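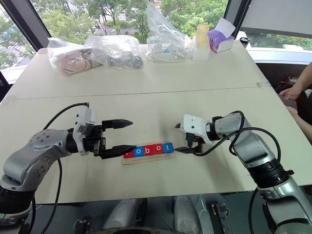
**What does a patrol officer have to do first at a scene where an explosive device may be present?**

Move people away from it and keep them away. Searching, photographing and interviewing all come later, and the item itself is left to the bomb squad.

## Unit 4: Suspicious items and the first hour

Read this before the April session. The Fimstead radio log is in the course packet and you will need it for the exercise at the end.

### 1. Terms

- **Unattended item.** Something left behind with no other warning sign. Most calls are of this kind.
- **Suspicious item.** An item that is hidden, out of place, or linked to a threat, or that has visible wires, tape, liquid or an odd smell.
- **Secondary device.** A second bomb placed to hurt responders or people who have been evacuated.
- **Inner cordon.** The line nobody crosses without the bomb technician's approval.
- **Outer cordon.** The line that holds back traffic, press and the public.

Students often mix up the first two. A backpack on a bench is unattended. A backpack pushed behind a gas meter an hour after a phone threat is suspicious.

### 2. Order of work for the first officer

1. Stop at a distance and look. Do not touch, move, open or cover the item.
2. Back away by the same path you came in on.
3. Follow your department's rule on radios and cell phones near the item. Departments set different distances, so learn your own.
4. Report the exact location, what the item looks like, when it was found and who found it.
5. Clear people out, starting with those closest.
6. Check the assembly point for other items before sending anyone to it.
7. Keep the person who found the item available. Get a name and a phone number even if they say they saw nothing.
8. Start a written log.

Steps 4 and 5 usually happen at the same time if two officers are present. If you are alone, give a short location report and start moving people. The full description can follow.

### 3. Case: Fimstead bus depot

The call came in at 7:40 a.m. A cleaner at the depot on Nestovgate Road found a metal toolbox taped shut under a stairwell. The first unit moved passengers to the parking lot across the street, a total of 63 people. The lot had not been checked. A second toolbox was found there 2 hours later, beside a ticket machine.

Neither box held explosives. Both held scrap metal and a kitchen timer, and the case was charged as a hoax.

Points to take from the log:

- The outer cordon was set at 900 feet on the north side and was never set on the south side. A delivery van drove through.
- The cleaner went home before detectives arrived. She was interviewed the next day and by then was unsure of the time.
- Camera footage from Kikuchi Hardware, on the corner, gave detectives the plate number of the suspect's car. The store's system recorded over itself every three days.
- The tip line took 523 calls. Two of them named the right man, and one of those sat unread overnight.

### 4. Naming a suspect in public

Releasing a name and photo brings in tips fast. It also warns the suspect, and a wrong name does lasting harm. Before a release, the lead investigator should be able to say what evidence ties the person to the scene, whether an arrest is close without the release, and how many people are ready to answer the phones.

In the Covon case (packet, tab C) the photo went out at noon and the tip line was staffed at 4 p.m. Compare this with Fimstead, where the line was staffed first but calls were not sorted.

Wording matters too. "Wanted for questioning" and "suspect" are different claims. Use the one the evidence supports.

### 5. Exercise

Work in pairs. Using the Fimstead log, draw both cordons on the blank map and mark a better assembly point. Then write the first radio report as it should have been given, in no more than five sentences. Bring both sheets to class.

Reading for next time: Unit 5, search warrants for vehicles and storage units.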